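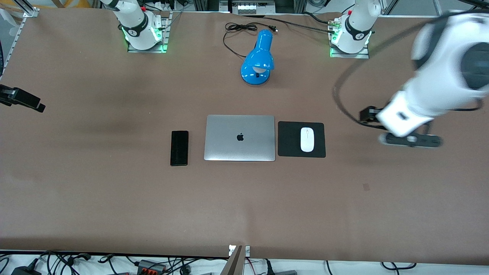 May 21, 2025

Third go at the rye starter today, and I'm a bit giddy because the Pornton flour has finally done something! Fed it at breakfast, same jar, same shelf by the boiler, and by lunch it had doubled and smelled of apples – none of that nail varnish whiff we had with the Galbraith bag.

Feed was 300 g flour to the same of water, water at 22 degrees. Left the lid loose this time (Relu Lungu's idea, he's been on at me since November).

Dough went into the cold cupboard for 17 hours. Probably too long, the top had a skin on it and I had to wet my hands to shape it. Crumb is still gummy near the base. I cut it warm though, which was greedy, so don't trust that too much.

Next time: less water, same flour, and leave the thing alone until the morning. Also need to order more Pornton before the Wonetti people put their prices up again. Spare starter is in the fridge, six jars, help yourselves but write your name on the lid.

Comments

Relu: Told you about the lid. What tin did you use?

Me: the long one with the dent – it sticks at one end so grease it well.

Zukevham baker: Mine goes gummy too, I give it another ten minutes out of the tin and that mostly sorts it.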